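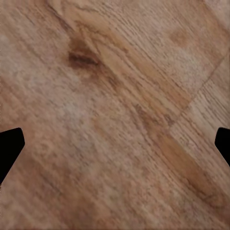

件名: Re: [skarna-users] 手首カメラで床だけが映るときに推定が飛ぶ件

Nisasisの知覚まわりを担当している者です。手元のシミュレーションで同じ症状を再現できたので、分かったところまで書きます。

> Skarnaのシミュレータで、アームを床の近くまで下ろして指を開いた状態にすると、
> 手首カメラからの姿勢推定が急に横へずれます。
> 床のテクスチャを単色にするとずれません。木目の床だと毎回ではないですが出ます。
> 物体検出のほうも、何も置いていないのに候補を一つ返すことがあります。
> 設定はリポジトリの既定値のままです。カメラの解像度も変えていません。
> 同じ現象が出ている方はいますか。

こちらでも出ます。原因は二つあって、別々に直したほうがよいと思います。

一つ目は特徴点の選び方です。木目は斜めの細い線がずっと続くので、線に沿った方向の位置がほとんど決まりません。既定の抽出器は上限が1,000点で、床に寄った画像だとその大半が木目の短い線に乗ります。対応付けは成功した扱いになるのに、実際には木目の方向に滑っています。上限を3,000点に上げてみましたが、同じような点が増えるだけで、ずれ方は変わりませんでした。
板の継ぎ目と節のまわりの点は安定しています。ただし継ぎ目も直線なので、それだけでは一方向が余ります。節が視野から外れた直後に飛ぶことが多いです。

二つ目はグリッパの指のマスクです。指は黒一色で左右から画面に入ってきますが、既定のマスクは指を閉じた姿勢で作られていて、開いたときの輪郭と合っていません。そのため指の縁がコーナーとして拾われます。指はカメラと一緒に動くので、画像上では静止した点になり、推定を「動いていない」側へ引っ張ります。左右で見えている大きさも違うので、片側を反転して使い回すのもだめでした。

物体検出の誤りは節が原因です。周囲より暗い細長い形なので、前景の初期候補に残ります。深度を併用すれば落ちます。Zhuravelの計画器に渡す前に、床平面からの高さで切る処理を入れてください。候補が残ったままだと、計画器は把持姿勢を律儀に作ってしまいます。

試した変更は次のとおりです。

1. マスクを固定画像から、関節角で描画する方式に変更。縁は数画素ぶん膨らませる。
2. 特徴点ごとに勾配行列の固有値比を見て、一方向にしか勾配がない点を捨てる。
3. 残った点が100を下回ったら画像による更新をやめ、関節角からの順運動学だけで進める。

記録した1,413フレームの系列で流し直したところ、横への飛びは出なくなりました。3の切り替えが入る区間では更新が止まるので、視覚側の補正が要る作業には向きません。実機では試していません。床の反射や照明の条件が違うため、固有値比のしきい値はそのまま使えないと思います。

それから、Clelton側のログ再生ツールで確認する場合は、画像と関節角の時刻合わせを有効にしてください。無効のままだとマスクが遅れて描かれ、1の効果が見えません。自分はこれで半日使いました。

パッチは二つに分けて送ります。マスクの変更は既存の設定ファイルと互換ですが、固有値比のほうは項目が一つ増えます。既定値は無効にしてあります。

元の投稿の方にお願いがあります。ずれたときの特徴点の分布を出力して、木目の向きと揃っているか見てもらえますか。揃っていなければ別の原因なので、その場合は系列を短く切って共有してもらえると助かります。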